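Minport toy library to reopen in April with twice the space and a longer lending list

The Minport Toy Library will open its new home on Vestergaard Street this April, giving local families twice the room to browse, play and borrow. The doors open at 10am on the first morning, and everyone is welcome, members or not.

The library has lent toys, puzzles and games to households in the town from a single room behind the swimming baths. It has long outgrown that room. The new premises have 2 floors, a proper returns desk, step-free access from the street and (at last!) somewhere to park a pushchair.

The lending list now runs to 894 items, all checked, cleaned and labelled before the move. Train sets and building blocks are still the most borrowed, but pretend play is catching up fast, and the library has put a good share of its budget into dolls' furniture, play kitchens and dressing-up clothes.

"Children come back for the same thing again and again, and that's lovely to see," said Villads Bundgaard, who manages the library. "We had one tea set go out so often that we gave up putting it back on the shelf. Now we can buy a second one — and a third, if it comes to that."
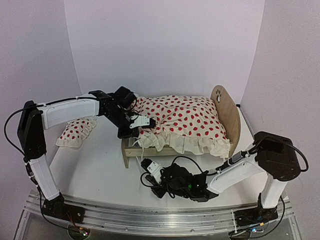

A doll-sized wooden bed with a paw-print cutout in the headboard and a strawberry-print quilt.

Members can borrow up to four items at a time and keep them for two weeks. Loans can be renewed once, either at the desk or by phone, unless another family is waiting. Larger toys such as ride-ons and slides need to be booked ahead.

The move was paid for by a grant from Trondier, the Minport furniture maker, along with money raised at last summer's harbour fair. Idico, a local software firm, has built the new online catalogue, so families can see what is on the shelves before they set out.

"I grew up borrowing from a toy library and I still remember the marble run," said Jhonatan Villanueva of Idico. "It was a joy to work on this. My own two have already made a list, and it's a long one."

Opening day will include story time on the ground floor, a board games table for older children and a repair bench, where visitors can bring a broken toy and learn how to mend it. Tea and cake will be served until 3pm.

Membership forms are available at the library desk and at Minport Town Hall.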